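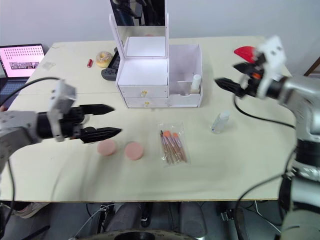 Reiko Hayashi, acoustic data technician

Notebook, November. Tinamou detector, second validation round

Started 7:40 a.m. Carrying on from the October pages. The open question is still whether the Flullden detector output for great tinamou can go into the Kurkura occupancy model as is, or whether the scores need a site-specific cutoff first. Short version so far: site-specific cutoff. The working is below so somebody else can check it.

Input is the dry season deployment only. Recorders at Clotetti (stream, lowest), Bravo (ridge) and the old pasture edge. All units on the same schedule, one minute on and four off, from an hour before sunset until an hour after sunrise. Mono, 32 kHz, same gain. The unit at Bravo was swapped partway through after the left microphone corroded, so Bravo is split into Bravo-a and Bravo-b in the file names. Do not merge them until the gain check is finished.

The detector returned almost 3,000 hits over the whole season at a minimum score of 0.3. I drew 748 of these for listening, stratified by site and by score band (0.3 to 0.5, 0.5 to 0.7, above 0.7). The draw was made with a fixed seed and the seed is written in the header of the script. Clips are five seconds with two seconds of padding on each side. I listened on the closed headphones with the spectrogram showing and the score hidden.

Result: 599 confirmed as great tinamou. The other 149 break down like this:

Mottled owl: 83
Rain or canopy drip: 41
Could not decide: 25

The owl errors are nearly all in the lowest band. The usual pattern is a distant bird with the upper part of the note lost, so that what is left is a low, soft pulse with no clear slide in pitch. I would have been fooled by several of them without the padding. Suggest we never go back to unpadded clips.

Drip errors are almost entirely Clotetti. The recorder there is strapped under a big leaning trunk and water falls on the housing for hours after rain. It makes a dull knock with some energy below 1 kHz. The detector does not like two knocks close together. The fix is a different mounting position, and I have put it on the list for the next trip.

The undecided clips were set aside and left out of the precision figures. I also ran the figures with all of them counted as wrong. The ranking of the sites does not change and the cutoff at Bravo moves by one step.

Put the draft table on the shared drive before lunch and asked for comments.

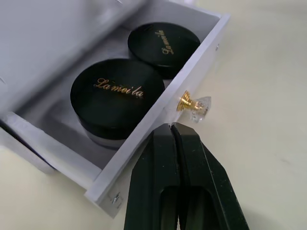
One reply came back unsigned, in the margin of the table: the cutoff looks fine for precision, but all of these clips are things the detector already found, so none of this says how many calls it missed, and a bird that calls from the far side of the ridge at Bravo is going to be missed more often than one at the stream.

Fair. The validation set says nothing about recall. Wrote back that I would do a small recall test the same day and see whether it was bad enough to hold up the model.

Recall test. Picked 100 one-minute files at random from the dusk and dawn blocks, ignoring detector output completely. Listened to every one end to end and marked each tinamou song with a start and stop time. Then matched my marks against the hits, allowing one second of slop. Notes as I went:

Faint songs are the problem, as expected. If I could hear the whole phrase at normal volume the detector nearly always had it. If I had to turn the volume up to be sure, it was closer to a coin toss.

Insect noise at dusk covers the second half of the phrase at the pasture edge. The dawn files from the same unit are much cleaner. It may be worth modeling dusk and dawn as separate occasions.

Two birds answering each other were returned as a single hit. No effect on presence/absence, but the hit count should not be read as a count of songs, and certainly not of birds.

Wind at Bravo. Anything above a light breeze raises the floor and the low notes go under it. We have no anemometer up there. I could use the low-frequency noise level in the file itself as a stand-in covariate. To try.

I have not put a recall figure in the table. The sample is small once it is divided by site, and I would like a second listener on the same files before any number gets quoted in the report.

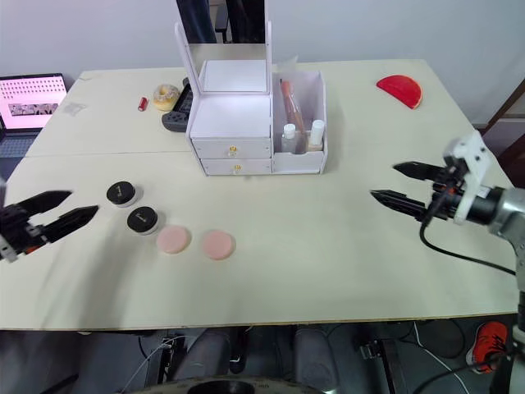
Cutoffs as of this afternoon

Target was 95 percent precision per site, fitted with a simple logistic curve of correct/incorrect on the score.

Clotetti: 0.62. Would come down if the drip hits were removed first.
Pasture edge: 0.48.
Bravo-a: 0.55.
Bravo-b: not fitted. Too few clips in the lower band and the gain check is still open.

The pooled curve gives 0.57, which is too loose for Clotetti and throws away good records at the pasture edge. I would not use it. If the model needs one number for all sites for some reason, use the Clotetti one and accept the loss.

The alternative is to keep all the hits and let the model carry a false-positive term, using the listened clips as the confirmed subset. It uses more of the data. It also takes longer to run and is harder to explain to the reserve staff, who want a map by site and season. I have set it up on a branch and left it running. It had not converged on the first try with the default starting values.

Gain check on Bravo-b. Compared the noise floor at midnight for the nights either side of the swap, 2 to 4 kHz, calm nights only. The new unit reads lower. The difference is small, but it is steady and in the direction that would cost us faint songs. Need the calibration tone from both units. The tone for the old one should be on the card from the bench test before deployment. Could not find it in the archive. Check the paper log.

File housekeeping

Renamed the listening sheets so that the round number comes first. The round one sheet used local time and the detector uses UTC, and that cost me an hour this morning before I saw that every mismatch was exactly six hours. All sheets are now UTC with local time in a separate column. Please leave both columns in.

The undecided clips are in their own folder with the spectrograms exported. Anyone with good ears is welcome to go through them. Write your call in the blank column before opening mine.

Raw audio is backed up to the second disk. The checksums match except for one file from the pasture edge, which was already truncated on the card. Marked as bad and excluded.

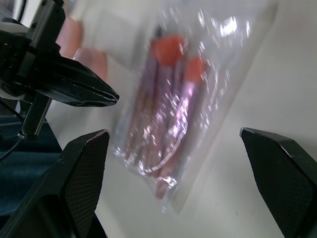 To do

Second listener for the recall files. Same instructions, same headphones if possible.

Find the calibration tone for the old Bravo unit. If it is lost, run the bench test again on the old unit with the right microphone and note that it is not the same channel.

Move the Clotetti recorder off the leaning trunk. Same height, north side of the trail, and check it for drip after the first good rain.

Add mottled owl as its own class when the detector is retrained. We now have a decent number of confirmed owl clips that the detector scored as tinamou, and these are the most useful negatives we could give it. Keep a third of them out for testing.

Noise-level covariate for Bravo. Start with the median level below 500 Hz per file.

Restart the false-positive model with starting values taken from the thresholded run. Longer burn-in.

4:15 p.m. The second run is still going. Left it on the desktop machine, please do not reboot.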